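# Two arms in our sandwich kitchen, and what happened to the morning shift

**sumathi_k** wrote:

Good evening to all. I am shift lead at Stadness, we make packed lunches for offices and two schools. In January the company put a pair of robot arms on the prep table at the back, and I want to ask people from other kitchens how it went for them. I attach how the table looks when they work on bread and salad.

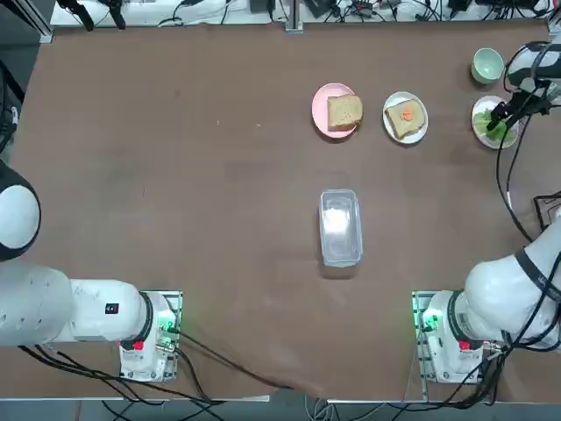
## What changed for us

Before, we were 3 persons on the cold line in the morning. One did bread, one did filling, one closed the boxes and put the labels. Now Krishnan, which is the name of the firm that installed the arms, says the line needs 2. The third person was not fired, I want to be fair. She was moved to the dish room. But she did not ask for it, and she was the fastest of us with the filling.

The arms are slow. For soft things like lettuce they are slower than a new employee in the first week. The management says it will get better every month, and maybe so. My problem is another one. The people who stay on the line now spend much of the shift preparing things for the arms. The plates must be put in a row, the leaves must be separated, the box must stand in the place where the arm expects it. I would like to know how you count such work, because in our schedule it does not exist.

---

**obed_addo** wrote:

Hello Sumathi. I work for Voretti, also cold food, a bigger place than yours I think. We have had arms for 2 years.

The preparing work is real and you must write it down from the first day. We did not. When the manager made the new schedule he looked only at how many boxes came out, and he gave us 20 minutes less for the start of the shift. It took us a whole spring to get these minutes back. Keep a simple notebook: what you put, what you moved back, how many minutes.

About your colleague in the dish room, did the pay stay the same?

---

**sumathi_k** wrote:

Pay is the same, but in the dish room there is no early shift supplement. So in the end it is less.

---

**obed_addo** wrote:

Then it is not the same. Ask for it in writing.

---

**coldline_pete** wrote:

I will disagree a little with both of you. I did bread for many years and my wrists are finished. If a machine had taken the bread from me at thirty I would have said thank you. People talk about these jobs as if they were a treasure. Standing at six in the morning in a cold room and putting carrot on bread is not a treasure.

Also, if your fastest person can be moved to dishes in one day, this was a decision of your manager. The arms did not choose her.

---

**sumathi_k** wrote:

Pete, I am sorry for your wrists, and I agree about the manager. But the decision came together with the arms, on the same sheet of paper. For her it is difficult to separate them.

And bread is not what hurts us. What hurts is lifting the crates, and this we still do by hand. I asked at the meeting if the arms could start with the crates. The answer was that they are too light for this.

---

**marit_prep** wrote:

I recognize this with the crates. In our place (Pirkenby, the hospital kitchen) it was the same discussion. The heavy work stays with the people and the light work goes to the arms.

Question about the table. You have the cables lying across the lower part of the table and also down on the floor. Do people walk there? Our safety person would not accept it. We had to put everything in a covered channel before the first shift, and the shelf behind also had to be cleared, because electronics near food is a subject they like very much.

---

**sumathi_k** wrote:

Marit, for the moment it is a trial table and the food from it is not sold. People from the line stand on the other side of the room, only Krishnan people and me go close. But you are right that I should ask what the plan is for the cables when it becomes normal production. I will put it on my list.

---

**obed_addo** wrote:

Ask also about cleaning, and ask who does it. We clean our tables many times in a shift and nobody had planned how to do it with two bases standing on the edge. The installer said "wipe around." Crumbs go where they want. At our place it became the job of whoever was closest, until we complained.

And there are the stop buttons. I see a red one on each base on your photo. I don't know your model so I don't know what these do. On ours the small red button was only for one arm, and the real emergency stop was on the wall. Half of the team believed the opposite. Please have somebody show it to everyone, also to the person from the dish room, because she will for sure come to help one morning.

---

**sumathi_k** wrote:

I did not think of this. I was shown nothing about the buttons. I will ask tomorrow.

---

**coldline_pete** wrote:

This is better advice than mine, I admit. Still I would say, learn the thing yourself. In my last place the company paid a course for one worker from the line and she became the person who sets up the arms in the morning. Better pay and no crates. If you wait, they will hire someone from outside who never made a sandwich.

---

**marit_prep** wrote:

One worker got the course, Pete. What about the others?

---

**coldline_pete** wrote:

The others stayed on the line. I don't say it is perfect.

---

**sumathi_k** wrote:

I would propose our dish room colleague for such a course. She knows how lettuce behaves, and the technician does not; he asked me last week why we don't use leaves that are all the same size.

I will write here again after the next meeting. For now I have the notebook started, and these points to bring: minutes for preparing, the supplement, who cleans, cables, buttons, the course. If somebody has a schedule where the preparing time is written as real work, please send it to me, also in another language.

---

**obed_addo** wrote:

I will send you ours in a private message. Take away the names before you show it.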